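Tema: ¿Se puede lavar lana a máquina?

velleo_78
Tengo varias prendas de punto que siempre he lavado a mano y empiezo a cansarme. La lavadora tiene programa de lana a 30, pero una vez me encogió un jersey y no me fío. ¿Alguien lo usa con regularidad?

irov
Yo sí, desde hace 4 años. Detergente líquido, poca carga y centrifugado al mínimo. Lo que encoge es el cambio brusco de temperatura y el roce.

utside58
No estoy de acuerdo. Depende de la lana. Si la etiqueta no pone "superwash", a mano y en agua fría. He perdido dos chaquetas por hacer caso a consejos así.

velleo_78
La mía no lleva etiqueta. Es punto morado, con la textura bastante marcada. 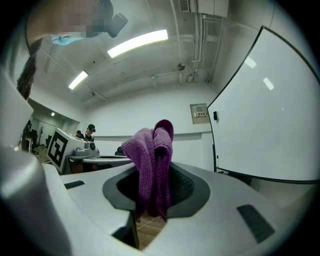
Sumeya Tesfamariam
Sin etiqueta, yo probaría antes con una muestra o con la prenda que menos te importe. Y secar siempre en plano, nunca colgada, que se deforma con el peso.

irov
Lo de secar en plano, de acuerdo. Lo demás me parece exagerado, pero cada uno con sus jerséis.

utside58
Cuando se te apelmace uno me lo cuentas.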